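Humley Residence Services -- Maintenance Help Desk
Ticket: Repeated loss of hot water, second floor east
Status: Resolved, monitoring
Opened by: Filipa Paiva, Resident Services
Assigned to: Davoud Bahrami, Building Systems
Last updated: Mar 25, 2020

Summary of report

Residents of the second floor east corridor report that hot water at the shower and basin runs warm for a short period and then turns cold. The fault is worst in the early morning. Cold water pressure is normal throughout. The ground floor and the west corridor are not affected.

The reporting party asks that a permanent repair be made. A similar complaint was closed in September after the thermostat on the storage tank was raised, and the present reports suggest that the earlier adjustment did not address the cause.

Access and room notes

Entry to bedrooms is by appointment only. Technicians must knock, state their name and department, and wait for a reply before using the master key. Face coverings are to be worn inside occupied rooms. Bedrooms on this corridor are small, and tools should be kept in the hallway where possible. The isolation valves are behind the panel in each bathroom and can be reached without moving furniture.

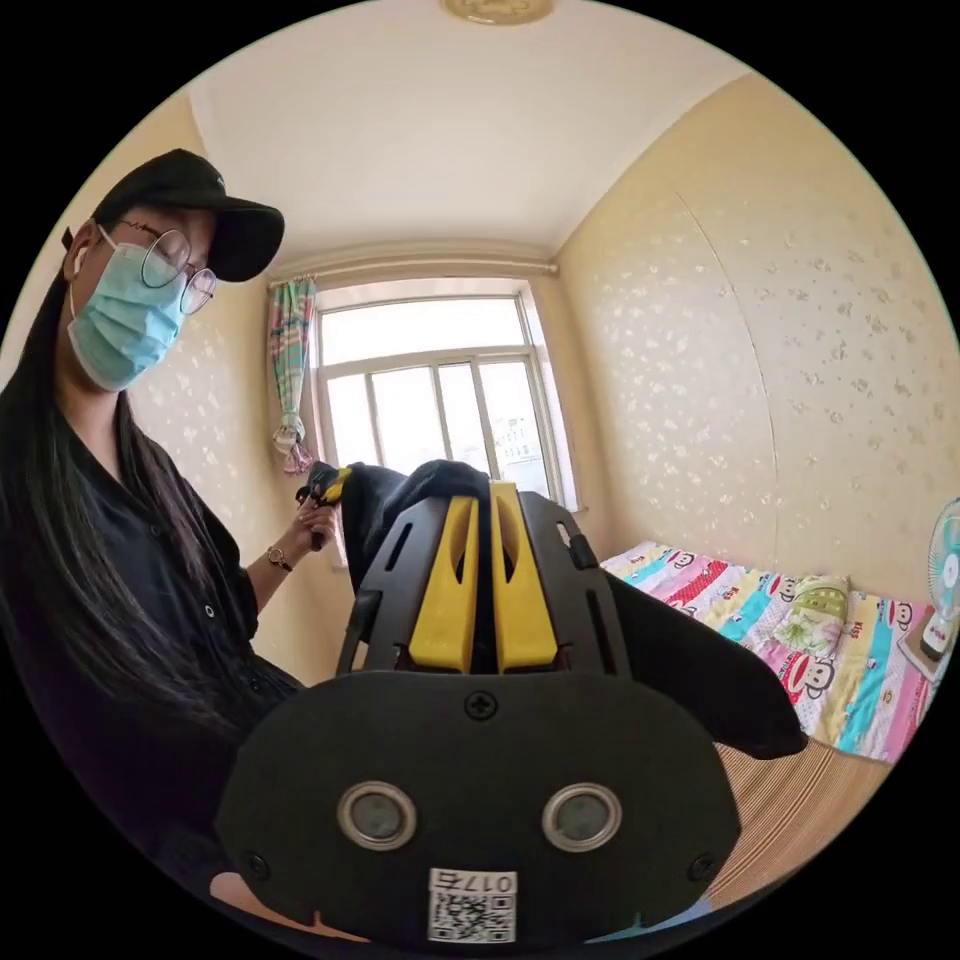
Step 1. Check of the storage tank

Tank thermostat found at the setting left in September. Temperature at the tank outlet was steady over 50 minutes of observation, with one burner cycle during that time. No leak at the tank, the relief valve or the drain. The tank was ruled out as the source of the fault, and the thermostat was left alone.

Step 2. Check of the recirculation pump

Pump running, no unusual noise. The supply pipe was hot to the touch and the return pipe from the east corridor was nearly at room temperature. The return pipe from the west corridor was hot. This pointed to poor flow in the east loop only.

The timer was also checked. It had lost its correct time, most likely after a power interruption, and was starting the pump well after the morning demand began. The timer was reset and its backup battery replaced. Mr. Bahrami notes that this explains the early morning complaints in part, but would not account for water turning cold later in the day.

Step 3. Check of the mixing valves

Each bathroom on the corridor has a mixing valve that limits the temperature at the tap. With the residents' agreement, the valves were tested one room at a time by closing the cold supply and opening the hot tap fully. In room 14 the hot tap continued to run with the hot supply closed, which showed that cold water was crossing over into the hot line. The check valve on the cold side was removed and found stuck open with scale.

Residents were asked to clear the bathroom shelf before the test and were told they could leave the bedroom as it was. Bedding, mats and clothing were not to be handled by staff.

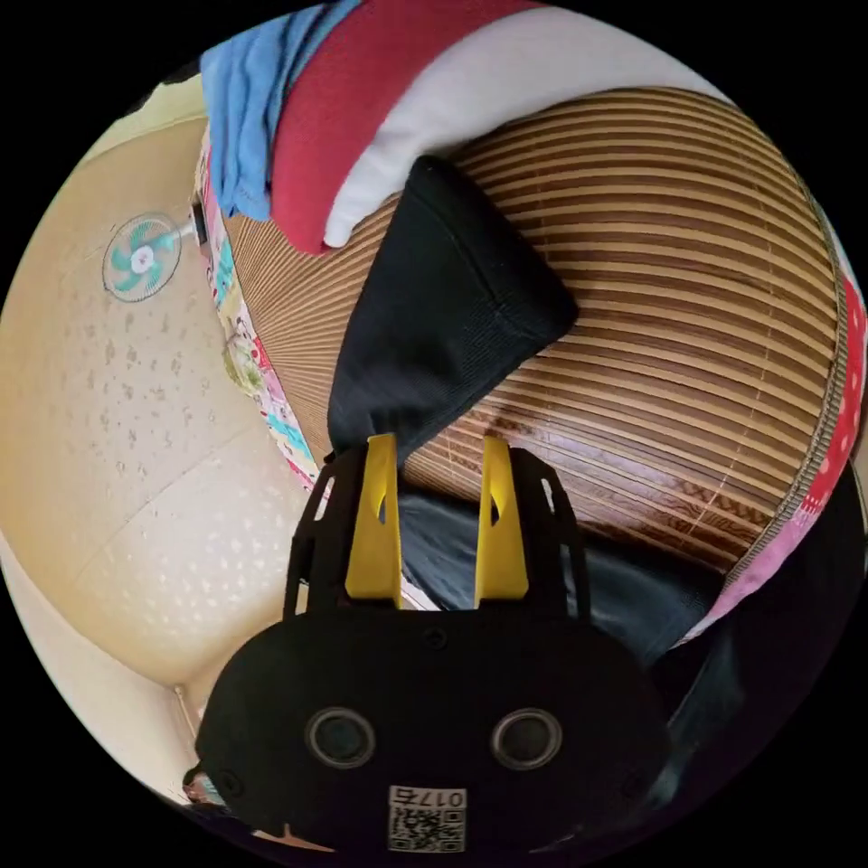 Towels were laid along the bathroom threshold while the panel was off, and the floor was dried before the room was handed back.

Step 4. Repair

Both check valves in room 14 were replaced, along with the mixing valve cartridge. Parts were drawn from the Macedo storeroom. The balancing valve on the east return was opened, flushed and set again. The cost of parts and labor came to $1,260, charged to the plumbing reserve under the approval of Conceição Marinho.

The bathroom panel had swollen along its lower edge and no longer closed flush. A replacement has been ordered from Jatitwood. The old panel has been screwed back in place -- residents are asked not to lean on it or hang anything from it.

Follow-up

Hot water was tested at the far end of the corridor on 2 mornings after the repair and held its temperature on both. The ticket will remain under monitoring until the new panel is fitted. Américo Veloso has been asked to add the pump timer to the checks carried out after any loss of power, and to confirm whether the Erncombe building uses the same model.

Residents who notice a return of the fault should report the room number, the time of day, and whether the basin and shower are both affected. Reports may be left at the front desk or sent to Ms. Paiva by reply to this ticket.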